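Resident Forum > Lukelden Building Services > Laundry Rooms and Shared Equipment
Print this thread | E-mail this thread
32 comments | 724 shares

Proposed change to laundry room hours, effective April

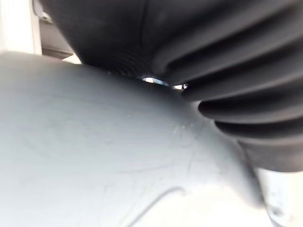 Notice and terms of discussion

Posted by Lukelden_Admin

Residents are advised that management proposes to close the shared laundry rooms at 9:00 p.m. in place of the present 11:00 p.m. The change would apply to the Tresley and Ramham buildings. Comments are invited in this thread and will be placed before the building board at its April meeting. Residents are asked to state which building they live in and to keep remarks to the subject of hours. Questions on card balances should go to the front office.

Ognjen Stan
Tresley, third floor

I wish to record my support for the proposal. My bedroom is directly over the laundry room, and the final spin cycles can be heard until well past 11:00 p.m., as residents regularly start a load at 10:50. The posted rule states that the last wash must begin one hour before closing. In my experience this rule is not followed, and there is no one on duty to enforce it.

tresley_5C

I must respectfully disagree with Mr. Stan. Many residents work an evening shift and do not return home before 8:30 p.m. Under the proposed hours, and with the one-hour rule, these residents could not begin a wash on any working day. It would be fairer to enforce the existing closing time before shortening it.

Ayodele Jibrin
Ramham

I would ask that the two buildings be considered separately. The laundry room at Ramham is in the basement, beneath the storage area, and no apartment shares a wall or ceiling with it. I am not aware of a single noise complaint from our building. I would also point out that the annual statement shows 2,969 paid washes at Ramham against 2,285 at Tresley. A shorter day at the busier location will simply produce longer waits on weekends.

Ognjen Stan
Tresley, third floor

Mr. Jibrin makes a reasonable point with regard to Ramham, and I have no objection to separate hours. As to the reply from 5C, the existing closing time has been "enforced" by means of a paper sign for two years.

m_shehu_block

Has the board looked at a timer on the power supply? At my previous building the washers would not accept a new load after a set time - the dryers ran for one hour longer and then shut off as well. There were complaints in the first month and very few afterward.

tresley_5C

I could support a timer set for 10:00 p.m. I could not support one set for 8:00.

Lukelden_Admin

Thank you for the comments received to date. The suggestion of a cut-off timer has been forwarded to the contractor for a price. Separate hours for Ramham will be listed as an option on the April agenda. Present hours remain in force at both buildings until the board has voted.

Ayodele Jibrin
Ramham

Thank you. Please also confirm whether the Ramham change machine will be refilled before the meeting. It has been out of quarters since my last three visits.

Lukelden_Admin

The request has been passed to the front office.

Print this thread | E-mail this thread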